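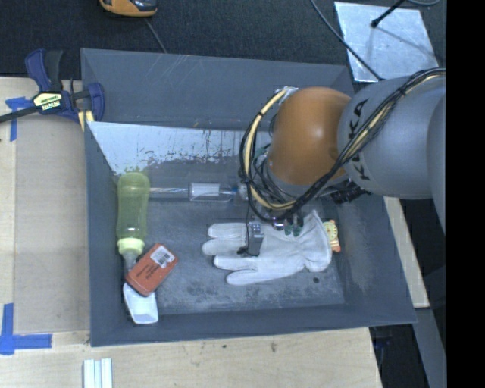 Brazo KUKA con la pinza Besosia sobre un guante de trabajo, en la cubeta de objetos mezclados.

Besosia — célula de picking para piezas sueltas
Fabricante: Brarkitz
Categoría: manipulación robótica, preparación de pedidos

Besosia es el conjunto de pinza, cableado y software con el que Brarkitz convierte un brazo industrial en una estación de vaciado de cubetas. Llevábamos tiempo queriendo añadir a nuestro catálogo algo así, pensado para almacenes donde en la misma caja conviven un guante, una botella y un paquete con código de barras, ¡y por fin lo tenemos!

Lo que más nos gusta es cómo se enfrenta a los objetos blandos. Un guante plano sobre el fondo es un caso estupendo para ponerla a prueba: tiene poca altura, dedos separados, arrugas y ningún borde rígido donde apoyarse. La pinza baja con dedos metálicos estrechos y el programa elige el punto de agarre según la forma que encuentra, sin necesidad de cargar antes un modelo de cada artículo. Con las botellas translúcidas, que tantos quebraderos de cabeza dan en visión, conviene dedicar un rato a ajustar la iluminación (el asistente de puesta en marcha lleva un apartado propio para esto, y está muy bien explicado).

El mazo de cables va por fuera del brazo, con un bucle amplio junto a la articulación y bridas a intervalos. Es una solución de taller, fácil de revisar y de sustituir, aunque hay que tener en cuenta el volumen del bucle al programar aproximaciones a las paredes de la cubeta.

Qué incluye
Pinza Besosia con dedos intercambiables
Juego de cables y conectores
Licencia de software para una estación
Asistente de calibración de la cubeta
Manual en español e inglés

El brazo y la cubeta se piden aparte.

Datos del conjunto
Carga útil de la pinza: 2000 g
Apertura máxima: 116 mm
Puntos de agarre evaluados por ciclo: 10
Dedos de recambio disponibles: 9 modelos

Montaje
Fije bien la cubeta antes de calibrar. Una mordaza en el borde basta para las pruebas; para producción, Brarkitz ofrece el soporte Walton, que se atornilla a la mesa. Si va a retirar la cubeta a menudo, marque su posición con cinta y repita la comprobación de esquinas al volver a colocarla.

Para artículos textiles recomendamos empezar con los dedos finos y velocidad reducida, e ir subiendo — el cambio de dedos se hace con una llave Allen y el programa guarda un perfil para cada juego.

Disponibilidad
Bajo pedido, con entregas a partir de diciembre. La distribución y el servicio técnico corren a cargo de Dambrauskienė, que también realiza pruebas con muestras del cliente. Puede enviarles una caja con sus artículos más difíciles, y cuanto más variada, mejor.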